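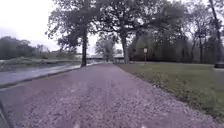

### 4.2 Do shared paths change how people travel?

The Tornunbridge survey drew 2,164 replies, and council has leaned on it heavily. We are less convinced. Respondents were asked whether they "would consider" walking to work, a question that costs nothing to answer yes to. Stoica's follow-up in Votivley reached only 70 households – too few to say much about any one neighbourhood.

Surface quality is the other favoured explanation, and it is poorly defined. Raters scored each segment from good to poor with no written guide. A stretch like the one in Figure 3, where worn asphalt mixes with loose gravel and a faint crack runs down the centre, could fairly be given either label.

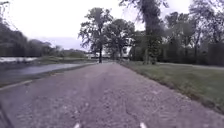

**Figure 3.** Path segment with a low curb at left and trees further along.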